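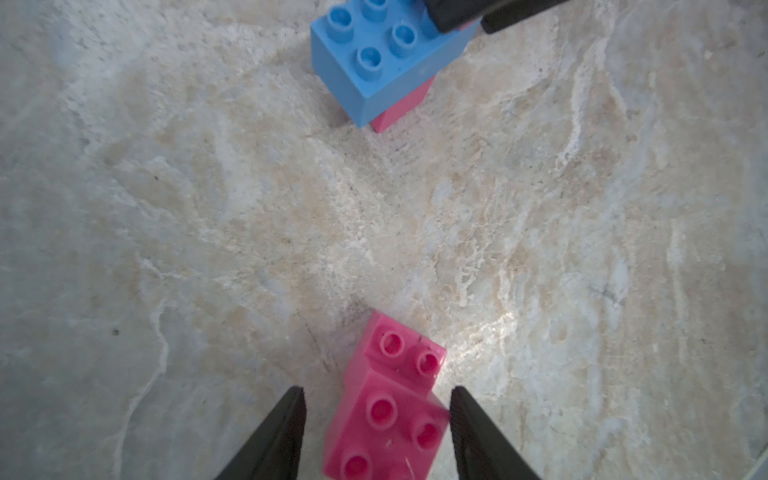 Our group went to the open day at the Jandholm workshop in June to see how two robot arms share one job. We are four students in the second-year automation course, and the visit counts as the field part of our project. The demonstration we spent most time at was a building task with large toy bricks on a marble-patterned surface. One gripper was at the stack, on the blue brick, while the fingers of the other stood open on both sides of a pink one. We chose this station for the report because our own project at school, Dudora, also has to pass small parts between two work areas.

Home | Projects | Reports | Course pages | Contact

What we were told

Hema Kotian ran the station. She explained that each arm has its own program and that a third program, called Varghese, decides which arm may enter the shared space. An arm asks for the space, waits for a yes, and gives it back when it has moved out. If no answer comes in 4 seconds the arm stops where it is and a person has to restart it.

Before the bricks they had used wooden blocks. Those were easier to grip but slid off each other, and the stacks could not be compared from one day to the next. Bricks either click together or they don't.

What we recorded

The staff let us copy the log from the morning session. It had 106 attempts at placing a brick. Of these, 12 ended in a stop. We sorted the stops by cause:

Brick turned in the fingers before placing: 7
Brick not pushed down all the way: 3
No answer from Varghese: 2

We had expected the waiting between arms to be the main problem – it was the smallest one. Most stops came from the grip. Rocío Urquijo asked if softer finger pads would help. Hema said they had tried a rubber sleeve, but it wore through and left marks on the studs.

What we will change

In Dudora we have spent most of our hours on the timing between the two sides. We will now check the grip first. Anil Iyengar is going to add a check after pickup, so that a turned part is put back down and picked again. We are keeping our own timing code for now.

The log covers one morning and one set of bricks, so the numbers should not be used for anything else. We also did not see the setup of the arms, only the running.

Group: Thirumalai Rao, Anil Iyengar, Rocío Urquijo, Gangadharan Chacko

Print this page | E-mail this page

Comments (3)

Wiltska: Did they say how long the rubber sleeve lasted? We have the same problem with ours.

Gangadharan Chacko: No, she only said it wore through. I can write and ask.

Wiltska: Please do. Also your table of stops needs a heading.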